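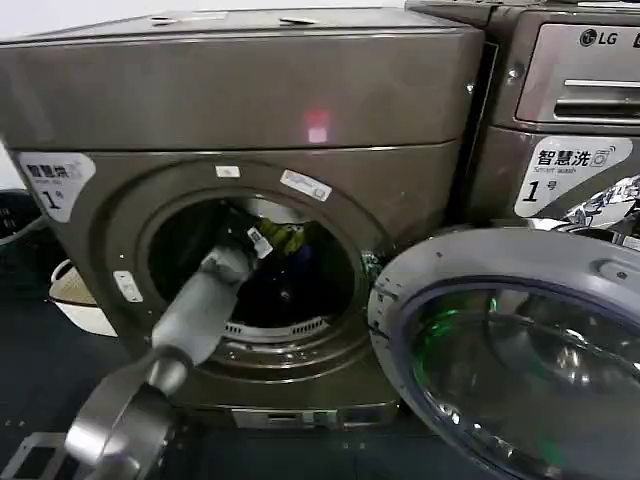 Figure 4-1. Gripper at the drum of a unit 1 machine, door fully open, two pieces of fabric in the drum.

Section 4. Working the Wash Line with the Loklow Arm

Read this section before your first shift with the arm. People who have worked laundry for years tend to skip it, and they are the ones who call us.

The Loklow loads and unloads front-loading washers. It does not sort, treat stains, check pockets, add detergent or have opinions about fabric softener. Those jobs are still yours. What has changed is the order you do them in and how much bending you do along the way. At the Dusstead site, where this manual was first put to use, attendants used to lift every load by hand. Now they lift very few, and they spend the time they saved on pockets. The pockets had been neglected, as the drain filters could have told anyone who asked.

4.1 Before you start the arm

1. Sign in at the pendant with your own code. If you use a coworker's code, the arm will log your mistakes under their name. This has been tried.

2. Walk the line. Look behind each door and under each machine for socks, hangers and coffee cups.

3. Open the door of the machine you are starting with. Swing it all the way to its stop. A door left partway open will be treated as closed, and the arm will wait in front of it with great patience for as long as you let it.

4. Check that the drum is either empty or holds only the load you want taken out. The arm does not know the difference between a clean towel and a dirty one. It believes whatever you chose on the pendant.

5. Put the receiving basket inside the taped rectangle on the floor. Close is not inside.

6. Press READY. The lamp on the arm base goes from amber to green.

CAUTION: Stay out of the taped zone while the lamp is green. The arm is slow and will stop if it meets you, but it will stop against you, and you will then have to fill out Form 620.

Note: The unit number on a machine's front sticker is the laundry's number. The arm uses the station number on the pendant map. Where two machines carry the same unit number, go by the map. Do not peel or move stickers to make them agree with the map. The map is easier to edit, and the stickers leave glue.

4.2 Unloading

1. Choose the station on the pendant and press UNLOAD.

2. Wait for the arm to make its first reach. It goes in low on one side and feels for cloth before it closes. The first reach often comes up with nothing. Leave it alone. It is finding the bottom of the drum.

3. Watch the first two garments come out. If both land in the basket, you can go do something else. If one lands on the floor, press PAUSE, pick it up and check the basket position (see 4.1, step 5, which you may have read quickly).

4. When the pendant shows LAST PASS, get ready to check the drum by eye.

5. Press DONE only after you have looked inside. Dark garments lying against the lower part of the drum are the ones most often missed. Use a flashlight. Spin the drum by hand once and look again.

CAUTION: Do not reach into the drum while the arm is in it, even if you can plainly see the sock it cannot. Press PAUSE, wait for amber, then reach.

Note: Small, flat things give the gripper more trouble than large ones. Washcloths, handkerchiefs and labels can stay on the fingertip after it opens. If something is riding on the tip, the arm will shake twice. If it is still there after the second shake, the pendant beeps and asks for a person. You are the person.

4.3 Loading

1. Sort first. The arm will put a red sweatshirt in with white sheets and feel nothing.

2. Empty the pockets. Turn the heavy pants inside out.

3. Place the sorted basket in the rectangle and press LOAD.

4. Set the load limit. The default suits ordinary mixed clothing. Lower it one step for comforters, which puff up in the gripper and convince it that it has more than it has.

5. When the arm returns to its rest position and the lamp shows amber, check the door seal for trapped cloth. Run a finger the whole way around.

6. Close the door yourself. The arm can be set up to close doors, but at this release the function is turned off. We will turn it back on when it has learned what "gently" means.

7. Add detergent and start the cycle at the washer's own panel.

4.4 When the arm stops and won't say why

The pendant shows a number when the arm stops. Most of them are covered in Section 9. You will see one far more than all the others:

Code 206. Lost grip. The arm had hold of something and now does not. Look in the drum, look in the basket, look on the floor between them. Put the item where it was headed and press RESUME.

If code 206 comes up on every pass, the finger pads need cleaning. Lint and softener residue build up until they are as slippery as soap. Wipe them with a damp cloth, then a dry one. Replace the pads after 2,000 load cycles, or sooner if they look shiny. The Stiner pads in the spare parts drawer fit. The Perić pads in the same drawer fit the folding table and nothing else, and will fall off in a wash drum by lunchtime.

To see how many cycles the pads have done, hold the INFO key until the counter appears. Write the number on the card by the pendant. On the day we inspected the Dusstead line the counter read 2,465, and the card read "fine."

4.5 Who does what

Shift leads ask us for this part, usually after the first month.

The attendant on the line decides when the arm runs and when it stops. A lead may ask for it to be started, but the hand on the READY key belongs to whoever walked the line in 4.1. If the attendant thinks the arm should be off, it is off, and the discussion can take place with the lamp out.

Do not give one attendant the arm and a full folding station as well. The arm needs little attention, but it needs it at odd moments, and folding suffers every time. Pair it with sorting or stain work, which can be put down and picked up.

Rotate the job. When the arm first went in at Dusstead, the same two people watched it for weeks and the rest learned nothing about it, so both of them got called at home. Everyone on the shift should be able to clear a code 206 and change a set of pads.

Keep practicing loading by hand. Run one load per shift without the arm, start to finish. On the day it is down for service the laundry will still arrive, and it will be heavier than you remember.

The pendant's throughput screen shows loads per shift. It measures the arm. It was never meant to measure the attendant and should not be printed out and taped up in the break room.

4.6 End of shift

1. Press REST and wait for the arm to fold back over its base.

2. Turn the lamp key to OFF and take the key out.

3. Leave washer doors ajar so the seals can dry.

4. Wipe the finger pads.

5. Write up anything odd in the line log. "Acting weird" is not enough for us to work with. Give the station, the code and what was in the load.

Section revised 16 Mar 2019 by Hertta Ojala. Changes: step 5 of 4.2 reworded, pad notes in 4.4 expanded, Form 620 now one page. The next revision is planned for April and will cover dryers.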